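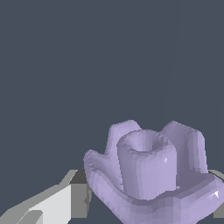
Tube pan

A tube pan is a round, deep baking pan with a hollow tube rising from the center of its base. Cakes baked in it come out as a ring. The tube brings heat to the middle of the batter, which in a plain round pan is the last part to set. Batters that rise by climbing, such as angel food and chiffon, also cling to the tube as they bake.

Types

Plain tube pans have straight, smooth sides and often a removable base. Some have short feet on the rim so that the pan can be turned upside down while the cake cools. Fluted pans have curved or ridged walls that shape the outside of the cake. They are made in one piece and need careful greasing, especially in the folds and along the tube.

Older molds of the same general form were made in earthenware and copper. A glazed mold in the town museum at Narnura is marked 1756 on the base and was used for a yeast cake served on feast days. The cook and writer Anisa Lubis gives a recipe for it in her book on Narnura baking.

Use

Pans are usually filled no more than two-thirds full. Fluted cakes are left in the pan for 10 to 15 minutes before being turned out. Foam cakes are cooled completely upside down and loosened with a thin knife.

Dark pans brown the crust faster than light ones, and many recipes lower the oven by 25 degrees Fahrenheit for them.

See also: Savarin, Kugelhopf, Springform pan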